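Flesthorpe Play Kitchen Corner: Spring Progress Report

Last updated: April

4 min read

Dear Victor,

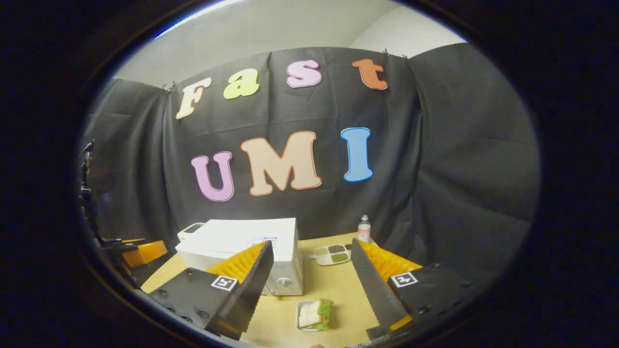 We're further along than I dared hope when I wrote to you over the winter, and I'm so pleased to be able to put it all down in one place. The grant from the Kimaro fund was for one pretend-cooking corner, set up on a tabletop, that children could use during the after-school hours at Flesthorpe. We have that, and it's busy nearly every afternoon we open the doors.

The table surface is the part I fussed over the most. I wanted light wood, because a dark top made everything on it hard to pick out for our youngest ones, and I'm glad I held out for it. The black cloth behind came later. We first tried leaving the wall bare and the kids kept drifting off to look at whatever was taped up there (old swim schedules, mostly). With the cloth up they settle into the cooking much faster. It creases, it has been ironed once and I don't plan on ironing it again.

The little white oven-like box is the star. Everybody wants the knob! We had to make up a turn system in the first week, and the children have taken it over and run it more strictly than I ever would. They "bake" bread, soup, birthday cakes and on one occasion a shoe. Damian Bühler, who runs the room with me, has been writing down the recipes they dictate to him, and I'd love to send you copies when he's typed them up. One calls for 60 eggs.

The other big hit surprised me. It's the small white tray of grains and beans, the one with the four sections. I put it out as something to look at and talk about, thinking it would hold them for a minute or two. Instead they sort, they mix, they sort again, and they talk the whole time. We've had long conversations over what grows in the ground and what grows on a stalk, and several families have told us their kids now ask about the bags in the cupboard at home. Loose beans do end up on the floor, so we sweep at 5:15 and again before locking up. For the under-threes we put the tray away completely and bring out the cloth vegetables.

Numbers, as you asked. We've logged 159 visits to the corner since opening, counting a child once per afternoon. That's well ahead of what we wrote in the application, and it came almost entirely from word of mouth, as the flyers were late. We run 2 sessions each afternoon and both have a waiting list.

On spending, we're under budget on furniture and a bit over on cloth and lettering. I bought more fabric than we needed and the leftover piece is going to become aprons. The shelving we ordered from Urnorex has been pushed back again. I've spoken to them and they've promised delivery before the summer break, but for now the spare pieces live in boxes under the coat hooks and it takes us longer than it should to pack up. If they slip another month I'd like your okay to cancel and buy from Plarora, who have a narrower unit in stock. It costs slightly more, and it would fit the gap by the sink better anyway.

Things still to do before the next report: wipe-clean picture labels for the storage boxes, a second stool, a lower hook for the dustpan so the kids can reach it themselves, and a proper lid for the bean tray. Damian also wants to try a market stall week, with paper money and a price list the children write. I think it's a lovely idea and it needs hardly any new materials, only card and some string.

We'd be delighted to have you visit. The later session is the livelier one, and someone is sure to make you lunch. Please let me know about the shelving when you get a chance, and I'll send the receipts in a separate envelope.

With warm thanks from both of us at Flesthorpe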